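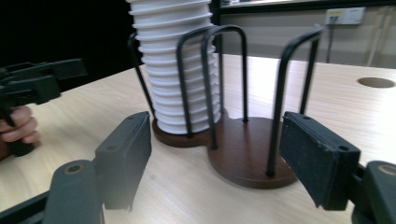
White paper cups in a two-bay stand, one bay in use.

Do you need a cup stand?

I didn't think so. Paper cups come in a plastic sleeve, the sleeve goes in the cupboard, you tear the end off and pull one out. Then the second one comes with it, the sleeve splits down the side, and you have cups rolling behind the flour. So I gave in and tried a stand with wire guides and a wooden base. It does less than the sellers claim and more than I expected.

Stack height. Every listing I read boasts about capacity. Ignore it. You can pile cups far above the wire, and a tall pile will start to lean, because paper rims never nest perfectly straight. The wire holds the bottom of the stack and does nothing for the top. I load 24 at a time and keep the rest sealed. If you buy sleeves of 50, fold the open end over and use a clothespin. Those special bag clips are a clothespin with a price tag.

Pull from the top. Grip the top cup just under the rim and give it a small twist before you lift. Squeezing it makes it grab the one below. If two still come up together, blow lightly across the rims. I was told to dust the stack with cornstarch, and I wouldn't put that in anybody's coffee.

Rim up or rim down? Rim down keeps dust out of the cups, and people touch the bottoms instead of the part they drink from. Rim up looks nicer in a store photo. Go with rim down.

The second bay. Supposedly this is for lids. Measure yours first. The Zonden lids I had in the drawer were too wide to drop between the wires, and I've heard the same complaint about other brands. A different cup size works fine there. So does leaving it empty until you have company.

Cleaning. Wipe the wood with a barely damp cloth and dry it right away. Don't soak it, whatever the leaflet says. Wire loops set into wood will loosen if the holes swell. I tried a wood oil from Bristari on mine and could see no difference after a month, apart from a smell I didn't want near cups. Plain dry cloth since then.

Where to put it. Away from the kettle. Steam softens paper, and soft rims stick. Mine sits at the far end of the table, about 18 inches from anything hot – further would be better, but that's the space I have.

Is it worth buying? For one or two people, no, use mugs. For an office corner or a house with kids and a water jug, maybe, if it's cheap. I paid 9 dollars and wouldn't have gone higher.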